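Parish Councils and Administration Board
Thread: Revised norms for lay readers at funeral Masses

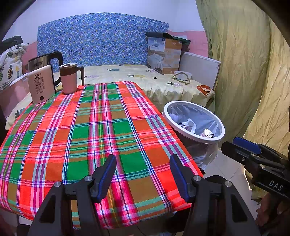
Plaid cloth on the table.

Posted by registrar_rutherford, Friday, April 10, 2026
The deanery office at Rutherford has circulated revised norms for lay readers at funeral Masses. They take effect in November. Under the new text, a family may still propose its own readers, but each person proposed must be a baptized Catholic in good standing, and the pastor must confirm the name in writing no later than 2 days before the Mass. The earlier norms asked only that the pastor be informed. Members are invited to comment before the text is made final.

Posted by wuvumgate_sacristan
Thank you for posting the text. Our parish at Wuvumgate has followed a similar practice for eight years, and it has caused little difficulty. Families are given a printed sheet at the first meeting. It lists the readings that may be chosen and explains who may proclaim them. Where a relative is not Catholic, we offer another role, such as carrying the gifts or speaking briefly at the vigil the evening before.

Posted by canon_reader
I must register a concern. The general norms of the Church already provide for this ministry, and they leave room for a pastor to use his judgment. A deadline in writing will be hard to meet when a funeral is arranged on short notice. In my own parish the family often settles on a reader the night before. Is it the intention that such a person be turned away at the door?

Posted by registrar_rutherford
The draft allows the pastor to dispense from the deadline for a serious reason. Please see paragraph 8. Short notice is given there as one such reason.

Posted by canon_reader
I have read paragraph 8. It permits a dispensation "upon application to the deanery." That is a further step, and the deanery office is closed on weekends. My objection stands.

Posted by skosia_parish_office
We share part of this concern. Skosia is a parish of 1,105 registered households, with one priest and one part-time secretary. The written confirmation would in practice fall to the secretary. We have no objection to the requirement that readers be Catholic, which in our view restates what should already be done. We do ask that confirmation by telephone, noted in the parish book, be accepted as enough.

Posted by wuvumgate_sacristan
A note in the parish book seems a fair solution. We would support that change.

Posted by grurnix_lector
May I raise a separate matter? The draft says nothing about training. At the Grurnix retreat house we hold an evening course for readers, and those who attend are better prepared to stand at the ambo in a time of grief. A nephew who has never read in church is often asked to take a long passage from Wisdom, and he does not know where to pause or how to close the reading. Could the norms recommend a short practice with the parish lector – even ten minutes before the Mass?

Posted by canon_reader
I would welcome a recommendation. I would oppose a requirement. Bereaved families are already asked to attend to a great deal in that week.

Posted by grurnix_lector
Agreed. A recommendation is all that I had in mind.

Posted by registrar_rutherford
The comments on paragraph 8, on confirmation by telephone and on practice before the Mass have been recorded and will be sent to the dean. The office can print up to 2,000 copies of the family sheet once the wording is settled. Parishes wishing to receive copies should write to the deanery office and state the number needed and the language.

Posted by skosia_parish_office
Please put Skosia down for English and Spanish. We will send the numbers separately.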